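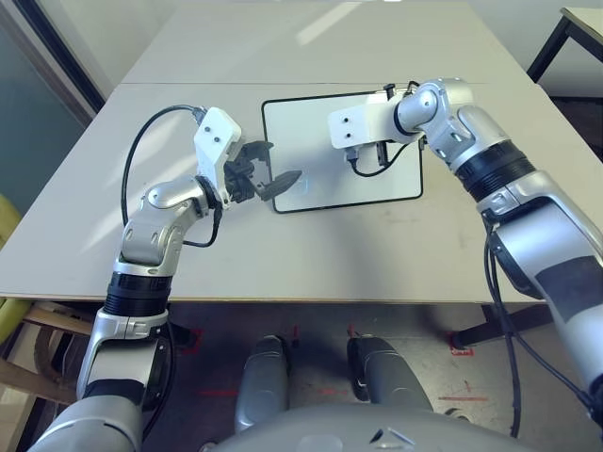
우리 동아리 Fenis에서 한 학기 내내 붙잡고 있던 '화이트보드 지우기' 데이터를 드디어 정리해서 올립니다! 이름은 Plomura라고 지었어요(투표로 정했는데 저는 다른 데 찍었습니다). 과제 자체는 간단해요. 양팔 로봇이 책상 위에 놓인 보드를 다루는 동작을 사람이 원격으로 조종해서 모은 거예요. 보드는 검은 테두리가 둘러진 하얀 직사각형이고, 두 그리퍼 사이에 놓고 시작하는 걸 기본 자세로 잡았습니다. 그런데 책상도 하얗고 보드도 하얘서 처음엔 모델이 보드를 잘 못 찾을까 봐 걱정을 많이 했거든요. 검은 테두리가 생각보다 큰 힌트가 되는 것 같아서 배경은 그대로 두기로 했어요.

무엇이 들어 있나요

에피소드는 전부 363개예요. 원래 목표는 900개였는데 시험 기간이 끼는 바람에... 네, 그렇게 됐습니다. 에피소드마다 머리 쪽 카메라 영상, 양팔 관절값, 그리퍼 열림 정도, 그리고 한 줄짜리 한국어 지시문이 들어 있어요. 지시문은 부원들이 직접 써서 말투가 제각각이에요. "보드 왼쪽 얼룩 지워줘"도 있고 "거기 좀 닦아봐"도 있어요. 통일할까 하다가 실제로 사람들이 말하는 방식이 이런 거 아닌가 싶어서 안 고쳤습니다.

폴더 구조

episodes/ 에피소드별 영상과 관절값
labels/ 지시문, 성공 여부, 메모
tools/ 불러오기 스크립트
splits/ 학습용과 검증용 목록

불러오기 스크립트는 Aoun이라는 작은 파이썬 모듈이에요. 설치는 tools 폴더에서 pip install . 하면 끝나고, 에피소드 번호만 넣으면 영상과 관절값을 시간에 맞춰서 돌려줍니다. 가끔 첫 프레임이 비어 있는 에피소드가 있는데, skip_empty=True 옵션을 주면 알아서 건너뛰어요. 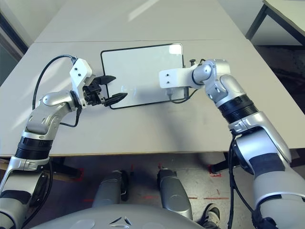
마지막 수정: 6월 (버전 2)

버전 2에서 바뀐 것부터 적을게요. 성공 여부 라벨을 처음부터 다시 달았어요. 예전 라벨은 "대충 지워졌으면 성공"이라 사람마다 기준이 너무 달랐거든요. 이제는 마지막 프레임에서 얼룩이 눈에 보이면 무조건 실패로 칩니다. 희미한 연필 자국 같은 것도 예외 없어요. 판단이 애매한 건 labels 폴더 메모 칸에 '애매'라고 적어 뒀으니 필요하면 빼고 쓰세요. 보드에 빛이 반사돼서 얼룩인지 아닌지 헷갈리는 에피소드도 꽤 있는데 그것도 같은 표시를 달았습니다.

수집할 때 지킨 규칙

보드 위치는 에피소드마다 조금씩 옮겼어요. 가운데에 둘 때도 있고 살짝 왼쪽으로 치우치게 둘 때도 있어요. 두 책상이 맞닿는 이음선은 가리지 않았고요. 시작할 때 그리퍼가 보드에 닿아 있으면 그 에피소드는 버렸습니다. 조종하다가 팔끼리 부딪힐 뻔한 것들은 버리지 않고 실패로 남겼어요. 저는 실패 데이터도 쓸모가 있다고 믿는 쪽이라서요!

한 에피소드는 최대 2,000스텝에서 자릅니다. 그 안에 못 끝내면 시간 초과로 기록돼요.

알려진 문제

케이블이 그리퍼 근처로 늘어져서 손끝을 가리는 구간이 있어요. 다음 학기에 케이블 정리부터 하고 다시 모으고 싶어요. 그리고 배경에 사람 신발이 나오는 경우가 있습니다. 얼굴이 나온 영상은 Marwan Darwish 선배가 하나하나 보면서 다 걸러냈어요(선배 정말 고마워요ㅠㅠ). 혹시 빠진 게 보이면 바로 알려 주세요, 바로 내릴게요.

조명은 따로 통제하지 않았어요. 오후에 찍은 것과 저녁에 찍은 것의 밝기가 꽤 다르니까, 학습할 때 밝기 증강을 넣어 보는 걸 추천해요.

사용 조건

수업 과제, 동아리 프로젝트, 개인 공부에는 마음껏 쓰셔도 돼요. Cakley 대회에 내는 팀이라면 README에 Plomura 이름만 한 줄 적어 주세요. 상업적으로 쓰고 싶으면 먼저 이슈로 물어봐 주시고요.

질문도 이슈로 남겨 주세요. 답은 보통 밤 11시 넘어서 달립니다.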